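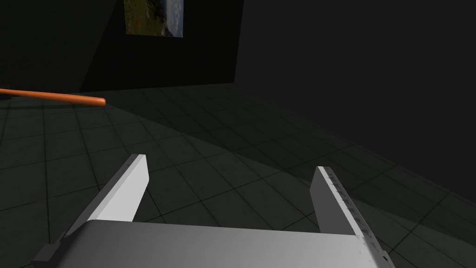
Why build the simulation before the gripper?
It costs us very little to be wrong in there. A bad number in the simulator means an afternoon of sulking, while a bad number in the workshop means a stripped gear and another wait for parts.

Student Project Report: A Parallel Gripper for the Trudbridge Shared Workshop
Submitted Jun 11, 2019

Background

This project started last October, when our group was looking for something that would fit on the end of the small secondhand arm bolted to the back bench at the Trudbridge workshop. The arm had come with a suction cup that had gone hard with age and wouldn't hold a thing, and we all fancied the idea of making a proper two-fingered gripper for it ourselves (one of us had already started sketching on the back of a hardware store receipt, so the decision was more or less made for us). We called it the Drenen, after a misspelling in our very first shared file, and by the time anyone noticed we had grown rather fond of it.

What we wanted was modest. The Drenen should pick up a length of dowel or rod, carry it across the bench and put it down again without dropping it, and it should be cheap enough that the next lot of students could build a second one. We set ourselves a parts limit of $46 for the gripper itself, leaving out the motor, which we already had.

Building the virtual version

The simulated room is deliberately plain: a tiled floor, dark walls, a landscape picture hung up at the back and an orange rod to reach for. We spent far too long on that room, I'll admit, and the floor alone went through several colours before we settled on the dark grey-green. The tiles did earn their keep, though, as the grout lines gave us an easy way to judge distance when we were driving the arm by keyboard and squinting at the monitor.

The gripper model has a broad palm housing with two flat fingers standing up from it, and we keep them wide open at the beginning of a run. One of our early mistakes was to give the fingers perfectly smooth faces, and the simulated rod shot out from between them like a wet watermelon seed. Adding a strip of small notches to the inner face helped a great deal, and so did raising the friction setting to something we could defend with a straight face. We also learned to check the collision shapes separately from the visible ones, because for nearly two weeks the palm was a good deal fatter, as far as the physics was concerned, than it looked on screen.

Our control program is called Vilwood. It is a short script with a list of poses and a closing speed, plus a check on motor current so that it stops squeezing when it ought to. We ran 3,000 simulated grasps for the final tally, changing the angle and position of the rod a little every time, and 2,557 of them ended with the rod still held at the finish of the move. Most of the failures came from the rod lying at a steep angle to the fingers, where one finger would touch first and nudge it away.

From screen to bench

We cut the real fingers from aluminium offcuts in the workshop bin and printed the palm in grey plastic. It took us 4 versions of the palm to get the rails sliding freely — the first was warped, the second was a mirror image of what it should have been, and the third we are keeping as a pencil holder. For the gearing we used the Verbeke rack, a design left in the workshop's drawings cabinet by an earlier group, and it saved us a mountain of work.

The notches were fiddly to file by hand, so on the bench version we glued on strips cut from an old bicycle inner tube. They grip very nicely and smell terrible. We came in just under the parts limit, provided you don't count the lollies.

The two versions don't agree about everything. The real motor is slower to respond, and the printed palm flexes a bit when the fingers close hard, neither of which is in our model yet. Vilwood runs on both with only the closing speed changed, and we were awfully pleased about that on the day we first tried it.

What is left to do

The steep-angle problem is the big one, and we'd like to try turning the wrist to match the rod before closing. The palm wants a stiffening rib along its underside. The wiring also needs to be tidied and labelled before anyone else inherits it, and the drawings should go back in the cabinet beside the Verbeke sheets, with the right name spelled the wrong way on the front.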